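Prasetyo Sopacua
26 Dec 2018

The shops are full today and I don't want to go in any of them, so I will write the thread I promised in April, on learning English as a grown man in a country where everybody already speaks it. It is long. Please mute me if you are cooking.

My first English was from a school book. I could say that the minister had arrived at the harbour. I could not say that the tap was dripping. When I came here I had a tap that dripped for 7 weeks, and I did not phone the landlord, because I had no word for it.

The book had chapters called At the Airport, At the Bank, At the Doctor. It had no chapter called At Home With the Tap. I think small household words are the last ones a foreigner gets. Your colleagues never say "colander" in a meeting.

So I began to keep a list. Only things in my own rooms, one word on each line, with the wrong word I had used before it. Colander (I said "pasta basket"). Dustpan (I said "the floor spoon"). Skirting board (I said nothing, I pointed).

Today the list has 2,610 words. Some of them I have never needed again. I have had one conversation in my life about a grommet.

The hard part is that English puts one word on many things. Take "brush". You brush your hair with a brush, your teeth also with a brush, the paint also. A fox has one. And you can brush past a person in a doorway, and then nobody is cleaner.

In my first language these are different words and they do not meet each other. In English I have to look at what is near the brush to know which brush it is.

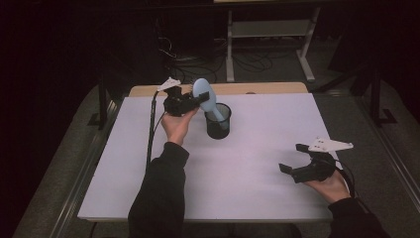
Light blue hairbrush, black mesh pencil cup.

"Cup" is the same trouble. You drink from it, you win it, you measure flour with it, and you keep pencils in it. My neighbour Linnea Engebretsen, who came here from Norway long before me, told me to stop looking for the logic and learn each pair like a phone number. Pencil cup. Egg cup. World Cup.

I did not like this advice and I followed it. It works better than anything in the book.

Second thing: colour. I learned "light blue", and I was happy with light blue. Then I went to buy paint for the hallway and there were 20 names for it. I came home with one called Mokov, which is not even a colour, and it dried more grey than I had hoped.

Third thing, and this one still hurts me: verbs with a little word behind them. Put up, put off, put out, put up with. I once wrote to my supervisor, Elfriede Ammann, that I was "very put out by your kind invitation". I meant that I would come out to her house. She was generous and phoned to ask what she had done.
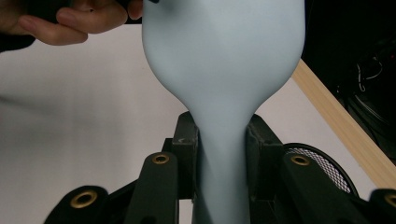

After that phone call I made a second list only for the little words. It is arranged by the little word and not by the verb. All the "up" together, all the "off" together. When you read forty "ups" in a row you start to feel that many of them mean "until it is finished". Eat up, use up, fill up, tidy up. Not all. "Throw up" is in there as well.

I showed this to Rizal Yusof at the evening class and he said his teacher had forbidden it, as it makes you translate in your head. Maybe so. I have been translating in my head for years and the head is still in working order.

People ask me about apps. I tried one for 90 days. It taught me to say "the bear drinks your milk". I have met no bear. I went back to the paper list, which is on the back of the pantry door and has oil on it.

Some things I would say to a person who is starting now:
Ask for the word while you hold the object. People love this question and they will argue in front of you, which is also good listening practice.

Write down your wrong word too. Mine are my favourites. I still say "floor spoon" at home and now my daughter says it, and her teacher has sent a note.

If you are a native speaker, please don't say "whatsit" to us. We write it down.

I have not got to spelling (colour, neighbour, practice with two different endings). That is for another day off. The kettle is on and I have to take it off, or turn it off, both are correct, I have checked.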